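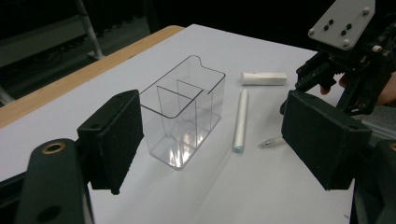 My department has been getting ready for robots since spring, and so far the getting ready has mostly meant that we have more to do. I work at Goh, in the kit room in Sovdale, where we put together boxed sets for schools and offices. If your kid's class ever got a supply box with everything in its own little slot, there's a fair chance one of us filled it. Today at the practice table it was the clear box with the dividers, one eraser, one stick of chalk, and a small see-through piece with a metallic point, all laid out on a white sheet and all to be picked up with a pair of fuzzy green jaws instead of fingers. I have been putting erasers in boxes for a living for a good long while. I did not expect to have to learn it again.

The program is called Roda. The company selling it to us is called Cosix, and their pitch, if I've got it right after four meetings, goes like this. The robot arms can't do our work yet. To learn it they need to watch it done a huge number of times, but done the way a robot would do it, with a robot's kind of hand. So we take turns at the table with the hand-held grippers, camera running, and do our own jobs slower and worse so that a machine can do them later. Every pick gets recorded. Each of us is supposed to hand in up to 2000 of them by the end of November, and then there will be a review, and then there will be "next steps." I have asked what the next steps are. They are apparently the thing the review is for.

I should say I'm not against machines. We got a tape machine years back and I wouldn't go back to the hand gun if you paid me double. My shoulder feels the same way. The tape machine was a dumb honest thing, though. It came on a truck, it taped boxes, and the two people who used to tape moved over to the kitting line, and everyone could see what it did and what it didn't do. Roda isn't like that. I can't point at anything in the building and say there, that part is now done by a robot. What I can point at is a table where people are sitting who used to be on the line, and a line that's short by that many people.

And the line did not get any shorter orders to go with it. One Thursday this month we had 533 kits to get out with two people off at the practice table. I don't know who decided the training hours come out of the same shift as everything else, but I'd like them to come and pack with us for a day when it's like that. We got the kits out. We always do, and I sometimes wonder if that's the trouble, because from upstairs it must look as if the training costs nothing.

Let me describe what it's like to use the grippers, because the brochure makes it sound like a video game. You hold the thing and squeeze, and the pads close. That's all there is to it. For the eraser that's fine, a block is a block. The chalk rolls. If you come at it from the wrong angle it turns under the pad and you're chasing it over the sheet, and if you squeeze too hard you worry you'll snap it. The small parts are miserable. With my fingers I pick up a thing like that without looking. With the jaws I have to line it up, lean in, hold my breath, and half the time I've got nothing. Then you have to lower whatever you've caught in between those dividers without knocking the box, and the box is light, so it wants to scoot.

My first session I managed seven good picks before my hand cramped. Seven! The trainer was very nice and said this was normal. I'm quicker now. There is a knack, as there is to everything, and I'll admit to being a bit pleased with myself the first time I got a full box done without dropping anything. But it's a knack for being bad at my job in a particular way, and I can't see where else I'd ever use it.

Karthik Thambiah thinks I'm being a grump about this, and I told him I'd put his side in. He's the one on our shift who really took to it. He says the practice table is the first time since he started that anybody has asked him how he does something. The Cosix people sit with him and want to know why he picks up the eraser before the chalk, why he turns the box, why he starts at the back compartment. He likes that. He's thinking of applying to be what they call a lead demonstrator, and he says if the robots are coming he would sooner be standing next to them than in front of them. I can't say he's wrong. I just notice that the lead demonstrator job doesn't have a pay grade yet. It has a lanyard.

What he says about being asked is true and it bothers me more than the rest of it. There's a lot of knowledge in that room. Thilini Ekanayake can tell by the weight of a finished carton if one kit in it is short a piece. I've seen her pull one off the pallet and be right. She couldn't tell you how, she says it just feels off. In all these years the company never wrote any of that down or paid a cent extra for it. Now there's a whole project for collecting what we know, with a budget and a logo, and the collecting is being done for something other than us. I asked at the last meeting whether we get anything for the recordings. Not a lot, a day off, a bonus, something. The answer was that the recordings are made on company time as part of normal duties. OK. But then count them as duties, and quit asking us why the line is behind.

Thilini, by the way, has refused to get worked up about any of it. Her view is that the kits change too often for this to work. We do a different mix every season, different boxes, different pieces, some supplier swaps a round thing for a square thing and doesn't mention it. By the time the arm has learned the fall box we'll be packing the spring one. The Cosix fellow says no, that's exactly the point of so much practice, the robot learns how to handle things in general and won't care what shape they are. He may know something we don't. All I can go by is the demo they did for us in the break area, where the arm placed an eraser in a box very beautifully, and it took long enough that people had time to get coffee. I'm told it will get faster. I'm told that in the same voice I was once told the new scheduling software would get easier.

The strange part is what it's doing to the people in the meantime, robot or no robot. We used to talk on the line. Your hands know the work so your head is free, and you find out whose daughter is getting married and whose car died. At the practice table you can't talk. You need your whole attention on two pads and a stick of chalk. People come back from a session worn out and quiet, from picking up things that weigh nothing. And they come back checking numbers, how many did you get, how many got thrown out. A rejected pick is one where you fumbled or went out of the camera's view, and you get a sheet with those on it. We never had sheets before. I don't believe anyone meant for it to be a ranking, but put a sheet with names on a wall and see how long that lasts.

I've been asked what I would want done differently, by my sister, who is tired of hearing about this on the phone. So, fine. I'd want the training hours staffed, meaning somebody fills the spot on the line. I'd want the sheets off the wall. I'd want somebody from upstairs to say in plain words how many people they expect in the kit room once the arms are in, even if the answer is a bad one, even if it's "we don't know." They've told us "no current plans to reduce headcount" and I have read that sentence enough times to notice the word current sitting in it.

And I'd want the arm to do the cartons. If you came into our room and asked anyone there which part of the job they'd hand over tomorrow, they'd say lifting the full cartons onto the pallet. That's what hurts people. I brought that up as well. Cosix says heavy lifting is a different product, and Goh says it isn't in scope this year. So the lifting stays with us, and the machine is going to learn the erasers, the one part of the day you could do sitting down.

I have another session tomorrow morning. Karthik says to come in low on the chalk and a little from the side, and let the pads settle before you lift. I'll try it.

Posted 10/26/21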